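Search this site
Enter keywords

Kitchen Helpers project, progress report 10/10/20
To: Siebe Van Acker, Pruvost Student Fund
From: Ese Osagie, robotics club advisor, Tultinness

Hi Siebe,

You asked for something short and readable this time, so I'm skipping the form and just telling you how it's going (the spreadsheet is coming separately, I promise). Quick version: we're on schedule with the arm, a bit behind on the software, and the kids are having a blast.

We started the fall term in September with 14 students, split into a hardware crew and a task crew. The hardware crew got the arm mounted and cabled in the first two weeks, which was faster than I'd planned for. The task crew spent that same time arguing about what a kitchen robot ought to be able to do. I let them argue! They came back with a list of jobs they'd written themselves, and it's a much better list than the one in our proposal to you.

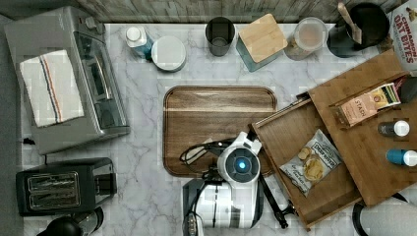

The task they picked for this fall is putting groceries where they belong, and they named the whole effort Prundura, for reasons I've given up asking about. Students take turns setting up the counter, running the arm, and writing up the run. They wanted real packages on the counter instead of foam blocks, and I'm glad they held out for that. A bag of Deep River chips sitting in an open drawer is a very different problem from a box of Stash tea. The bag squashes and shines and never looks the same from above twice in a row, so the grip settings that work fine on the box have to be rethought for it. We've logged 600 attempts so far, good and bad, and each one has a line or two of notes from whoever was running it. Some of the notes are pretty funny. A few of them I'll have to clean up before you see the log.

Money: we've spent $3380 of the grant. Most of that went to the arm's replacement joint and the spare gripper fingers, then cables, then the shelf and tray stuff for the counter. The Stusix software license came in under what we budgeted, so I'd like to move the difference over to spare parts if that's okay with you. Just let me know either way and I'll fix the budget sheet.

Now the part that's behind. The students' planner, the bit that decides which thing to reach for next, still gets confused when items are close together. It'll pick a target, start over toward it, then change its mind halfway. Six of the students have been working on this after regular club hours, and they've rewritten the target-picking code so it has to commit before it moves.
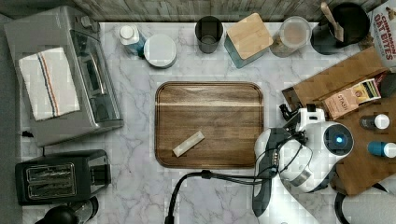
I'm hopeful about the rewrite but I don't want to oversell it. We've only tried it on the easy layouts. The plan for the rest of the month is to work up to the crowded ones, and the task crew has been told they're allowed to be as mean as they like when they set things out (they were thrilled).

Two things I need from you: a yes or no on moving the software money, and a date when you could come see it run. Late afternoon is best for us. Bring a snack to donate to the counter and the kids will probably put it in the test set.

Thanks again for backing this,
Ese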